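FOR IMMEDIATE RELEASE – March 16, 2018

Lavoie Kitchen School Opens Second Location in Jukham

I've been dying to share this one. After five years of teaching in my cramped little place on Kanton Street, I'm opening a second Lavoie kitchen in Jukham this April, and I still can't quite believe it!

The new space is 3,000 square feet, right across from the Manolska bakery (dangerous for me, I know). We'll run weeknight classes in bread, soups, pickling and plain old weekday dinners. Each class lasts two hours and costs $39, with ingredients and a hot meal included – bring your own apron if you have a favorite.

I started Lavoie when my neighbors kept asking how I made my rye loaf, and that rye is still the first class on the schedule. Sign-up opens at the Kanton front desk on the day of this release, and online the Monday after.

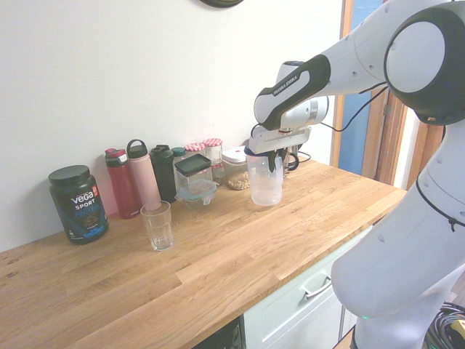 Do I need any cooking experience to join?

None at all. The beginner classes start with holding a knife and reading a recipe, and we go from there.

Press visits are welcome any weekday morning. Call the Kanton kitchen and ask for the owner – I'll pick up if my hands aren't covered in dough.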